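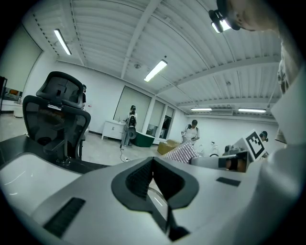
Lundov opened its workshop in Peñalver to visitors in September 2024, with staff showing how they use hand-held grippers to record everyday tasks for training robot arms.

The visit lasted three hours and drew 55 people, most of them from local firms and the technical college. Groups of nine were taken through in turn and given time to try a gripper for themselves.

Olaia Iglesias, who runs the recording team, said new operators need five days of practice before their work is kept. "People go too fast at first," she said. "We ask them to slow down and do it the same way you would at home."

Anselmo Rivas of Pralter, a packaging company in the town, asked whether the method would suit soft goods. Iglesias told him bags and pouches were still difficult – boxes less so.

Fouzia Rana gave a short talk at the end on how the recordings are checked and sorted.

A second open day is planned for November. Places are free but must be booked through the Lundov office.

We use cookies to improve your experience on this site. Accept all | Manage settings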